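About Clornavent

Most language schools will tell you that you can be fluent in 10 weeks. We have looked into that claim and we don't believe it. You probably don't either, or you wouldn't be reading the About page.

Clornavent is a small evening school in Grusamville. We teach Italian, Thai and Portuguese to adults who have already tried an app, a box of CDs or a cousin. Classes run from September to July and start at 6:30 p.m. We opened with one Italian group and a lease we thought was too long. The lease has since been renewed – at a higher rent, naturally.

We don't use the word "immersion." Sitting in a room for two hours and then driving home on the highway is a class, and we call it one. We also don't hand out level certificates of our own. If you need one for a job or a visa, take an outside exam and we will help you get ready for it.

Our partner schools are in Cesenbridge and Phuthong. Students can spend part of the summer at either one. Some come back speaking a good deal better, some come back with a tan. We have stopped guessing which it will be.

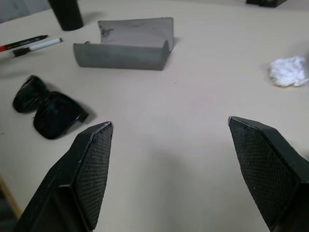
2 min read

What it costs

A term is $500, books included. There is no signup fee and no "founders' rate" that ends at midnight. If you quit in the first 5 weeks we return the unused part. After that we keep it, and yes, people have complained.

Reviews

We have read plenty of school reviews, ours included, and would not choose a teacher that way. Sit in on a class first. It's free, and you can leave at the break.

The office is Suite 903, open from 4 p.m. on class days. The elevator is slow.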